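About Flurkden Flooring

Family-run floor supply and fitting in Bradisville

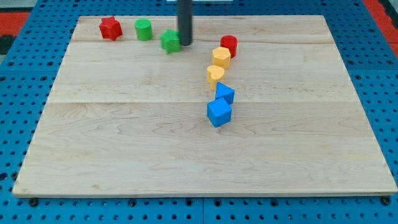
Light wood with arched grain, and a few colored blocks.

Flurkden Flooring sells and fits wood floors for homes, shops and small offices. We started in a rented garage on the east side of Bradisville with one table saw and a used van. Today we have a showroom, a mill room and a dry store under one roof, and 13 people work here full time.

What we do

Most of our work is replacing old floors in houses. We measure, take up what is there, check the subfloor and fit the new boards. We also sell to people who want to do the job themselves, and we will cut boards to length at no charge if you order them from us.

We repair and refinish floors that other companies put down. If a floor can be sanded again, we will tell you so before we quote for a new one. A lot of the older houses near the river have good boards under the carpet, and those usually need cleaning up and a fresh coat of oil.

Our stock

We keep 111 combinations of wood, width and finish in the showroom. You can take up to five samples home for two weeks. Look at them in the morning and again in the evening with the lamps on, as pale woods change a good deal with the light.

Our Hayat line is our own range of wide boards, milled and finished in our building. It comes in natural, white oil and smoked. The Zidix line is narrower and costs less. Rental owners tend to pick it. Both can be ordered unfinished.

For any order over 500 square feet, we deliver free inside the city limits. Smaller orders can be picked up or sent out on the Thursday truck.

How we work

A fitter visits before every job. The quote you get after that visit is the price you pay, unless we find damage under the old floor. If we do, we stop and call you.

New boards sit in your house for at least a week before we fit them. Please keep the heat at its normal setting during that time.

All of our fitting work is covered for ten years. Keep your invoice, since the number on it is how we look up your job.

Visiting us

The showroom is behind the Bradisville post office, with parking on the left side of the building. We are open Monday to Saturday, and on Saturdays we close at noon. The mill room is closed to visitors while the saws are running.

We will be closed Sun 1 June through the following Tuesday for stocktaking. Orders placed on those days will be handled when we reopen.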